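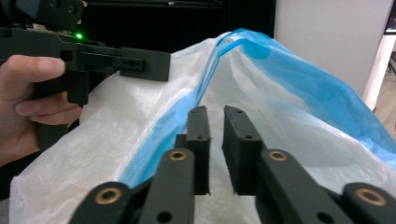

White plastic bag, ready for fitting

Section 2: Setting up the caddy and fitting your first liner

Welcome to the fun part! Your Pustard kitchen caddy needs no tools and no wiring, and once it's in place you'll wonder where all those peelings used to go. Set aside 5 minutes for this section.

Before you start
Wash the caddy in warm soapy water and dry it well, including under the rim. Leave the lid off for now. If you bought the Flornitz charcoal filter, keep it in its wrapper until step 7 -- it starts working as soon as it meets the air.

Choosing a spot
Near the chopping board is best. Keep the caddy out of direct sun and well away from the stove, the dishwasher vent and the heater. Under the sink is fine too, as long as the lid can swing up to its full 90 degrees without hitting a pipe.

Fitting the liner
1. Put the caddy on a flat surface at a comfortable height. A table or bench beats bending over the floor every time.
2. Open the liner fully and give it a good shake so that air gets down into the corners.
3. Lower it in and press the base flat with your knuckles.
4. Fold the top edge down over the outside of the rim, working your way round.
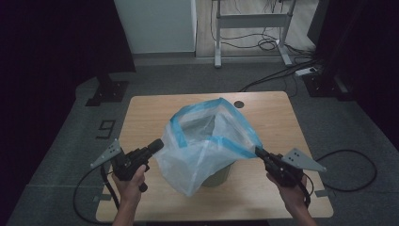
5. Tuck any spare film under the rim at the back, where the hinge will hold it.
6. Clip the lid on. You should hear 2 clicks, one from each side of the hinge.
7. Unwrap the filter, if you have one, and slide it into the lid with the printed side up.

Note: Drawstring liners work beautifully, but leave the string sitting loose outside the rim. If it's pulled tight the lid won't close properly.

Note: Check with your local council before you choose a liner. Many green bin programs take only certified compostable ones, and ordinary plastic has to come off before the scraps go out.

CAUTION: Keep liners away from babies and small children. Thin film can cover the nose and mouth and prevent breathing.

CAUTION: Never put hot oil, ashes or boiling liquid in the caddy.

First week tips
A sheet of newspaper in the bottom does wonders for soggy tea leaves. Empty the caddy every 2 days in summer, even if it isn't full. In winter you can stretch that a little -- your nose will tell you! Rinse it between liners and let it dry with the lid up.

If the lid feels stiff, take it off and wipe both hinge pins with a damp cloth. Spare pins and filters are listed under Kovács parts in Section 5.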